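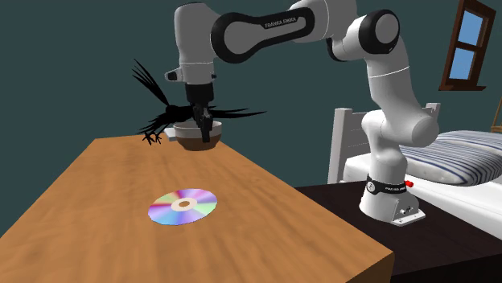

Kirkholm Extending Dining Table: Review After One Winter of Use

Reviewed by the Household Furnishings Desk
2026-04-20

The Kirkholm is a solid oak dining table with a single center leaf, sold flat-packed and intended for households that need to seat four people on most days and eight on occasion. It is the second table in this series, following the Cárdenas pedestal table, and it was tested under the same conditions. The table was purchased at the full retail price of $1,777, delivery included. The manufacturer was not informed that a review was planned.

Testing began in November and continued through the end of March. During that period the table served as the main dining surface in a home with two adults and two school-age children, and was used daily for meals, homework, and sewing.

Delivery and Assembly

The table arrived in three cartons. The heaviest, containing the top, should not be moved by one person, and the carton is marked accordingly. Corner protection was adequate. One of the smaller cartons had been crushed along an edge, but the rails inside were undamaged.

Assembly took 40 minutes with two people. The legs attach by means of steel plates and hanger bolts, and the bolts are supplied with one spare. The instructions are printed on a single large sheet and rely almost entirely on drawings. Step six shows the runner locks in the closed position although they must be open for the runners to engage, and our assemblers had to undo that step and repeat it. The company has been notified of the error. A correct version of the sheet was available on its website when this review was prepared, but the printed sheet in the carton had not been replaced as of the most recent shipment we were able to examine.

The top should be placed face down on a blanket or carpet during assembly. The packing foam is too narrow to serve this purpose.

Stability

A table of this type depends on its joints, and the Kirkholm performs well in this respect. When closed, it does not rock or rack when leaned upon at a corner. With the leaf in place there is slight movement along the length of the table if it is pushed firmly from one end. The movement was present on the first day and did not increase over the winter. The leg bolts were checked monthly and required tightening once, in the fifth week.

The adjustable feet deserve particular mention. They turn easily by hand, hold their setting, and have felt pads that remained attached throughout. Owners of older houses with uneven floors will find them useful.

The Leaf

The leaf stores beneath the top on two wooden rails. To extend the table, one person releases a catch at each side, pulls the halves apart, lifts the leaf out, and lowers it onto the runners. The operation can be completed by one adult, although it is easier with two. The halves did not bind at any time, including during the driest weeks of January, when indoor humidity in the test home was low.

When closed against the leaf, the seams are tight enough that crumbs collect on the surface and do not fall through. Liquids are another matter. A glass of water spilled directly on a seam will reach the rails below, and the underside of the leaf is finished with only a thin coat of oil. We recommend that owners apply a second coat before first use.

The grain of the leaf does not match the grain of the top. The color was close at delivery. By March the top had darkened slightly from exposure to daylight while the leaf, which spent most of its time in storage, had not. Leaving the leaf in place for a few weeks at a time during the first year should reduce the difference.

Finish and Care

The Kirkholm is sold with a hard wax oil finish. No lacquered version is offered. The finish has a low sheen, feels pleasant to the hand, and can be repaired in small areas without stripping the entire top. It also requires more attention than many buyers will expect.

Coffee and tea left for an hour were removed with a damp cloth. Red wine left overnight produced a faint ring that disappeared after light sanding and a fresh application of oil. A hot baking dish placed on the surface without a trivet produced a white mark that could be reduced but not removed. Ballpoint pen pressed through a single sheet of paper left visible lines in the wood, and households with children should plan on a desk pad or a tablecloth.

We used the Pina maintenance oil recommended in the care booklet. A bottle covers the top and leaf twice. Cloths used to apply it should be laid flat outdoors to dry before disposal, as the booklet correctly advises.

Comfort and Dimensions

Clearance beneath the apron is generous, and chairs with arms will pass under it on the long sides. On the short sides the apron sits lower and most armchairs will not. Yolanda Giraldo, who coordinates seating tests for this desk, found the end positions acceptable for a meal but cramped for an evening of desk work. Persons seated at the corners of the extended table will not encounter a leg with their knees, an improvement on the Cárdenas, whose pedestal base drew several complaints from readers.

Comparison With the Tusavum

Readers have asked how the Kirkholm compares with the Tusavum, a veneered extending table of similar size. The Tusavum costs less, weighs less, and has a tougher factory finish that resists heat and ink more successfully. Its leaf mechanism is poorer, and the edge banding on our sample began to lift within the first season. Teófilo Ospina, who repairs furniture and inspected both tables at our request, considered the Kirkholm's runners to be of good quality and noted that all of its hardware could be replaced with standard parts. The Tusavum's could not.

Warranty and Service

The warranty covers the frame and runners for ten years and the finish for one. Our inquiry about the instruction sheet received a written reply in three business days. A request for a replacement felt pad, submitted without identifying ourselves as reviewers, was filled at no charge.

Rating

Construction: very good
Extension mechanism: very good
Finish durability: fair
Ease of assembly: good
Value: good

The Kirkholm is recommended for households prepared to oil the top twice a year. Buyers who want a surface that needs no upkeep should consider a lacquered table instead.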